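Call for Participants: User Review of the Puver Hand-Held Gripper Kit

Padau invites applications from members of the public to take part in a paid user review of the Puver kit at our Koltville site. The kit consists of a pair of hand-held grippers, used to record everyday household tasks so that robots can later be taught to carry them out. We wish to learn how comfortable and how clear it is for people who have never handled such equipment – before it goes on general sale.

Participants will work at a table with common items such as cloths and drying racks. Each task is short and is repeated several times.

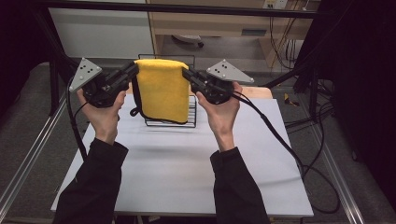

Placing a towel on a rack with the Puver grippers, one in each hand.

We are seeking 16 participants. Each will attend two sessions of 40 minutes, with a break of 20 minutes between them. Sessions begin in April.

Applicants should:
be aged 18 or over;
have full use of both hands and be able to stand for the length of a session;
be willing to complete a written questionnaire on grip, weight and ease of use.

No technical knowledge is required. Left-handed applicants are particularly welcome.

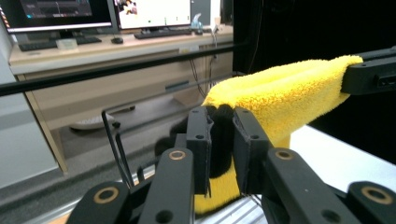
Posted by Kaede Takagi, Participant Office, Padau
13 February 2021

A member of staff will explain the controls and remain present throughout. Participants may stop at any time without giving a reason and will still be paid for the session in full. Recordings will be stored under a number, and names will be kept separately.

The review also covers the printed guide supplied with the kit. Participants will be asked to follow it unaided for the first task, and to mark any step they find hard to understand.
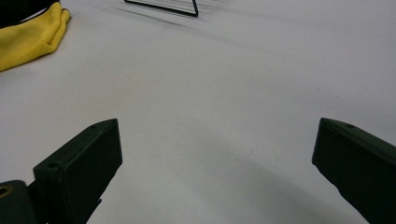 Sayaka Ogura wrote after an earlier review that the handles were easier to get used to than the guide had led her to expect, though she would have liked a smaller size to be offered. Her comments on the guide have been passed to its authors.

To apply, please complete the form at the Koltville reception desk or request a copy by post, quoting reference Puver 23. Travel costs within Koltville will be refunded on production of a ticket.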